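Library > Working Papers > Congregational Life > Section 4

4. What Happens to the Prayer Cards

4.1 The card as an object

Most studies of intercessory prayer begin with the person praying. We began with the stationery. The Macapagal congregation prints 3,000 prayer request cards at a time, on the theory that bulk pricing is a form of stewardship, and at the start of our study it was still working through a box that gave the name of the previous pastor.

Over one autumn, 537 cards were handed in. Each was read by one of five intercessors, who met on Thursday evenings and prayed through the stack in the order it came. The order mattered more than we expected. Cards near the top got several minutes each. Cards near the bottom got what one intercessor called "the group rate."

4.2 What people ask for

Health led the requests, as it does in every earlier study we know of. Travel came second, a finding we would like to call spiritual, though October is when half the congregation drives to see grandchildren. A further 110 cards carried a name and no request at all. The intercessors treated these as the most serious of the lot. When we asked several of the writers later, two said they had run out of time before the closing hymn.

Requests for other people's improvement formed a small but lively group. Husbands were mentioned often. Choir directors were mentioned once, at length, on both sides of the card.
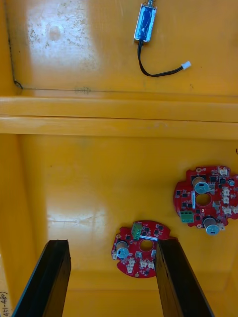
Figure 4. Detail, upper compartment.

4.3 Answered, unanswered and unreturned

The follow-up slip asked writers to tell us whether the prayer had been answered. Few came back. Li (this volume) reads the silence as contentment, and argues that people report trouble sooner than relief. We are less sure. The slip was printed in very small type and asked for a stamp.

Those who did reply were generous in their reading of events. One writer had prayed for a new job, kept the old one, and marked "answered" with a note that the new supervisor was bearable. We coded this as a yes after some discussion.

Related papers
Audrey-Anne Li, Silence and the Follow-Up Slip
Seating Habits at the Beno Midweek Service
Who Brings the Casserole? Notes from Ollance

Contact the editors | Copyright Fodance Papers | Back to top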